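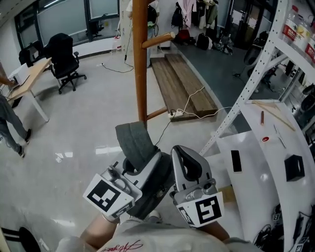
Sanbridge Shared Practice Room
Minutes of the users' meeting, Friday, December 26, 2025

The meeting opened at 10:15. The minutes from October were read and accepted with one correction: the shelf order was sent to Brindberg, and the earlier text said Beddoe.

1. Clothes and bags along the wall
It was discussed that the row of hanging clothes is again too full. Backpacks and bags are left on the floor under it, and the person who cleans must lift each one. Agreed: clothes stay on the wall, but bags go to the lower shelves of the white metal unit. Clothes which are not claimed in three weeks will be given away.

2. Wooden dummy
Two users asked to move the dummy closer to the wall. Others were against it, as the lower arm needs free space for leg practice. The dummy stays in its place. The varnish will be checked in spring.

3. Low wooden platform and cables
The white power strip is beside the platform and its cables go over the planks. One member said that she has stepped on them more than one time. Agreed: the strip will be moved behind the platform and the cables fixed with clips. Cullik gave a price of $218 for clips, a floor cover and the work. Approved, with one vote against.

4. Money
The balance is $1,354 before the payment to Cullik. The cleaning supplies cost $111, and this was already paid.

5. Other matters
The gray floor shows every mark from outdoor shoes. The shoe rule will be printed again in bigger letters and put on the entrance door.
The question of a second key was postponed to the next meeting.

The meeting closed at 11:05.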